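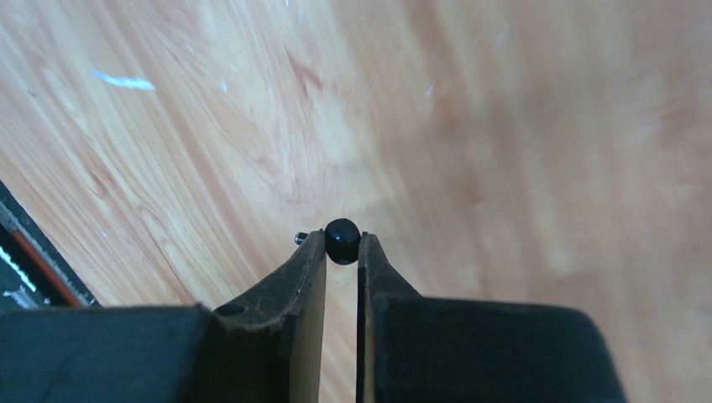 The Musdale worktop is a solid-surface replacement for laminate tops on benches, desks and sorting tables, supplied oiled or lacquered. Boards are selected for figure, and no two tops are alike. The grain on a pale top commonly runs in long curved streaks on a blond to honey ground, with darker orange-brown bands crossing it on the diagonal and swirls where the lines bend and loop. Small dark parts, such as a glossy black bead, are easy to pick out against this ground, and many buyers choose the pale grade for bead work, watch repair and general small assembly. Faint pale scratches show most where the light catches the surface, and can be dealt with as set out under Care.

Sizes

Depth: 400 or 900 mm
Length: 926 mm per section
Thickness: 20 mm at the bench grade; thicker tops to order
Edge: square, eased or with a raised lip on three sides

The 926 mm length is the clear span between the uprights of the Flastosier frame. Sections can be butted end to end on a shared upright using the joining plate. If the top is going on another frame, measure the span between the inner faces of the supports and send this with the order. Tops can be cut down in the workshop but not lengthened.

The 400 mm depth suits a wall bench or a shelf behind a main bench. The 900 mm depth is intended for benches used from both sides and needs a centre rail.

Timber and colour

Two grades are kept in stock. Pale is sorted to keep the ground colour light, though warmer and more orange areas are allowed on any part of the top. Mixed is not sorted for colour. Knots up to the size of a fingernail are accepted in Mixed and filled flush. Neither grade is stained.

Colour deepens with daylight. A mat or tray left in one position for several months will leave a lighter patch, and this will even out slowly once it is moved. Samples are cut from current stock and show the finish accurately. They are less useful as a guide to figure, as a sample is too small to show how the grain runs over a full top.

Finish

Oiled: two coats of Meredith hard oil, rubbed back between coats. Low sheen. Can be patched locally.
Lacquered: three coats, satin. Better against spills and solvents. Cannot be patched locally; the whole face has to be sanded and recoated.

Satin lacquer reflects a bench lamp as a hard white streak when the lamp is set low. Raise the lamp or move it to the side of the working area. Where glare is a concern, order the oiled finish.

Fitting

Tops are supplied undrilled. Slotted brackets are included and must be used on the long sides, as the timber moves across its width with the seasons. Do not glue the top to the frame, and do not fix it with screws through plain round holes. Leave a gap of 3 mm at any wall.

1. Stand the top on edge in the room for two days before fitting.
2. Set the frame level in both directions.
3. Lay the top face up and centre it on the rails.
4. Mark the bracket slots from below and drill pilot holes. Use a depth stop.
5. Drive the screws to the middle of each slot and tighten by hand.

Check the screws after the first winter. They should be firm but the top should still be free to move.

The raised lip stands 4 mm above the face and is glued on before finishing. It will stop beads, ball bearings and similar round parts from rolling off the bench. The fourth side, at the front, is left open so that the face can be swept clean. A removable front lip is sold separately under the name Rodance and pushes into two holes in the front edge – these are drilled at the workshop and must be asked for when ordering.

Care

Wipe with a damp cloth and dry straight away. Do not use scouring pads, bleach or wax polish.

On an oiled top, light scratches can be rubbed out along the grain with a fine abrasive pad and a little oil. Leave overnight before use. On a lacquered top, fine scratches are best left alone until there are enough of them to justify a full recoat.

Ordering

Stock tops leave the workshop each Friday. Cut or lipped tops take longer, and the workshop is closed for part of July. Questions about sizes and frames go to Rianne Vermeulen; samples and finishes are handled by Tahmineh Akbari. Please quote the depth, grade, finish and edge in the first message.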